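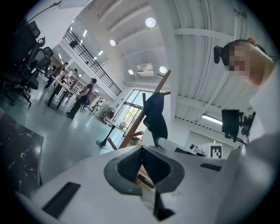
Jackets, week two

2 min read
Last updated Dec 7, 2022

So I've spent most of this week hanging up a jacket. Taking it down, hanging it up, taking it down again, forty times before lunch on a good day (and my shoulder knows about every one of them!). The idea is that we do the job by hand with the gripper, the camera on it records what the gripper would see, and later the learning system gets to chew on all of it.

Pendo set the target for the coat rack task and I thought it sounded easy. Coats! How hard can a coat be? Well, cloth never lands the same way two times running, and the sleeves swing into the view right when you want to see the peg. I threw out five runs on Monday for that alone. I also go too fast. Muthoni Were watched my first batch and said I hang things up like somebody late for a bus, so now I count to two under my breath before I let go of the collar.

We're also trying to mix things up more. Different pegs, different starting spots, the rack turned a bit each time, people walking around and doing their own work in the background. I used to wait for everyone to clear out before I hit record, and Muthoni told me to quit doing that, so I have. Messy is fine as long as the jacket ends up on a peg.

The notes all go into Gekon, which is what we call the shared spreadsheet. I still forget to write down which peg I used, and then I'm back scrubbing through the clip at five o'clock, grumbling.

Next up is a scarf, I think, or maybe hats if Pendo gets her way. I'm voting for hats. A hat has a shape and mostly keeps it.

Print this post | E-mail this post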